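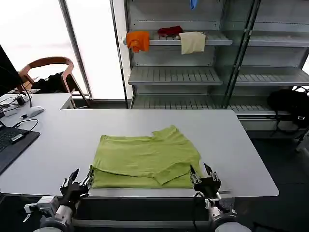

Reading time: 2 min

Section 11. Folding T-shirts on a flat table

This section covers short-sleeved cotton shirts in adult sizes, folded to the Pismont shelf format. For long sleeves and polo shirts, see Section 12.

11.1 Table and surface

Use a rigid, level table with a smooth top. A white or pale top makes the outline of a colored shirt easier to judge. The clear area must be at least 100 cm wide and 66 cm deep.

Keep laptops, mice and power leads on a separate desk beside the folding table. Run cables behind that desk, away from the front edge.

CAUTION: Check the table edge for burrs and raised screws before the first shirt. Knit fabric snags easily and the damage cannot be pressed out.

11.2 Laying out

1. Place the shirt face down with the hem toward you and the collar away from you.
2. Pull both shoulder seams outward until the back panel is flat.
3. Smooth the fabric from the collar to the hem with open hands. Do not stretch the ribbing.
4. Bring the side seams into line with the table edge at right angles.

NOTE: Small creases in cotton are normal at this stage. Deep folds under the back panel must be removed, as they show through on the finished face.

11.3 Folding

1. Fold the left side in to the middle of the back. Lay the sleeve back on itself so that it stays inside the folded edge.
2. Repeat with the right side. The two side edges must be parallel.
3. Hold both lower corners and lift the hem to just under the collar. Lower it slowly to let the air out.
4. Fold once more toward the collar if the Lekmont narrow shelf is in use.
5. Turn the shirt over and straighten the neckline.

The finished width is 24 cm for the standard shelf - measure the first shirt of each batch only.

11.4 Correcting a bad fold

Diagonal flap across a lower corner: one corner was carried farther than the other. Open the last fold, square the corners and fold again.

Rumpled ridge at the collar: the neckline has bunched up. Hold the shoulders down and draw the collar flat before going on.

Hem over the front edge of the table: slide the whole shirt back. Do not pull on the collar alone, which twists the body of the shirt.

If the outline is still uneven after two corrections, shake the shirt out and return to 11.2.

11.5 Stacking

Stack with folded edges facing out. The Oprea slatted shelf takes up to 12 shirts per stack. Place a Nuno liner sheet under the bottom shirt - slats leave marks in light cotton after long storage.

Continue with Section 12, Long sleeves and collars.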